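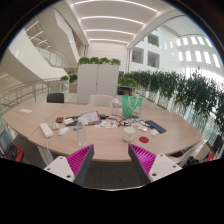

Visit report: Plerulthorpe laboratory open day
26 August 2026

Members of the Marilia study group attended the open day at the Plerulthorpe laboratory, where staff of the Drelonora project presented their method for teaching robots to handle everyday objects. The visit lasted 90 minutes and included a talk and a demonstration at a work table.

The method relies on a gripper held in a person's hand. The operator carries out an ordinary task with it while a camera mounted on the tool records the view past the two fingers. The path of the gripper is then recovered from the recordings, and a policy is trained on the result. No robot arm is needed until the policy is tested.

The project's current study concerns placement: setting a bottle or cup down on a marked spot, such as a coaster, on a table that also holds unrelated items. The presenters said that cables, paper and bags are left where they lie, as a policy trained only on cleared surfaces tends to fail in an office.

The training set for the study holds 300 demonstrations recorded at 21 tables. An earlier version had the same number of demonstrations from only 2 tables. According to the project, the wider set gave clearly better placement on tables the policy had not met before - the main result of the day. Figures will be released with the written report in October.

On the table used for the demonstration, a clear bottle stood upright on a red coaster, with a white cup to its left and a green tote bag farther back. 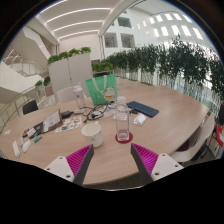

Does the method depend on one type of robot arm?
The project expects any arm that can carry the same fingers and camera to run the policy, but it has so far tested only the Mthembu arm.

Our group also asked about recordings that cannot be used. Fast turns of the wrist blur the view and make the path hard to recover, and such recordings are removed before training. Operators now receive a short practice period before their work is counted.

Members who wish to read the handout may request a copy from the Marilia office.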